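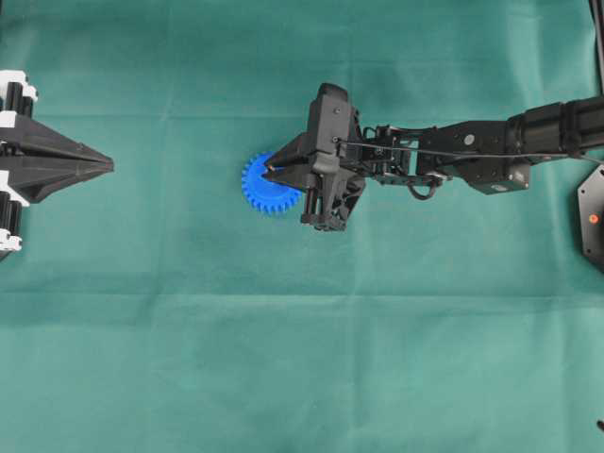

Against Ironing

May 2020

My mother ironed pillowcases. She ironed dish towels. I once saw her iron a ribbon that had come off someone else's present, then roll it up and put it in a drawer, where it is presumably still smooth.

I own an iron too, a heavy Avell that came with a booklet of 14 fabric settings. I've used two of them, and one was an accident.

My case is simple. A tablecloth that has been folded in a cupboard since September is going to have fold lines in it. Everybody who sits down to dinner knows what cupboards are. The lines say the cloth is clean and that it was put away by somebody with a sense of order, and I'd take that over a flat one that cost the cook her last free half hour and most of her good temper. Gravy will be along shortly in any case.

People who iron tell me it relaxes them. I believe them, the way I believe people who run before breakfast. What bothers me is the rest of us, standing at the board at 8 at night doing the back of a shirt that will spend its whole life against a chair. These days nobody on a video call can see below my second button, and I have still caught myself pressing a cuff.

The department store in Pullport used to sell a spray that promised to relax wrinkles in 113 seconds. I bought a bottle. It smelled of pears and the wrinkles stayed as they were, looking, if anything, refreshed.

The iron is on the top shelf now, behind the fondue set. Anyone who wants it can bring a ladder.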